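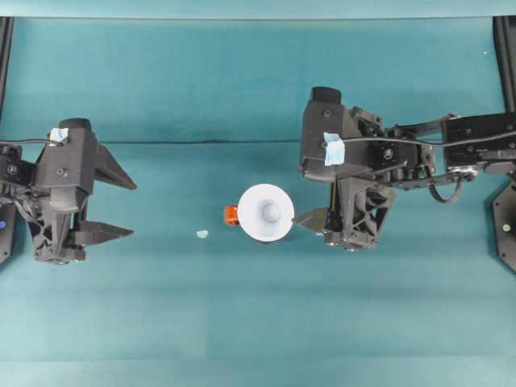 Teal cover on the bench, September

Okay, writing this up before I forget it all. The teal cloth is staying on the bench for the tableware sorting, I've decided. Tõnu M. wanted to go back to the white one and I get why (you can find crumbs on white, sure), but small stuff disappears on it under our lamps and I'm the one who ends up on the floor looking for it. Teal is easy on the eyes too, at least for me, and I'm the one sitting here until 4 most days!

Folds are still annoying. I ironed the cover on low from the back and it got better, then somebody folded it up again over lunch. Please roll it, don't fold it! There's a cardboard tube behind the door.

Now, the bowls. The big black glossy one is a pain and I love it. It picks up every lamp in the room, so if you're trying to check the inside for scratches you mostly end up looking at reflections

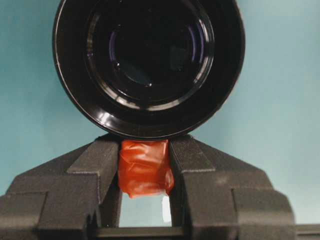
and it takes a fair bit of tilting before you can tell a scratch from a bit of light. I went over the step on the inside with a fingertip in the end, much quicker. Priit says try it with the overhead off and just the side lamp, so that's tomorrow morning's job.

The little shiny orange-red piece goes with the bowl for now. I know it's not on the Bostico list, I just want the two of them kept together until Heino has looked at them. Shelf 604, left side, with a sheet of tissue in the bowl.

Still to do: ask Uldis if we have more of the soft cloths (the blue pack is down to two), and cut 30 cm off the spare cover so it quits dragging on my knees.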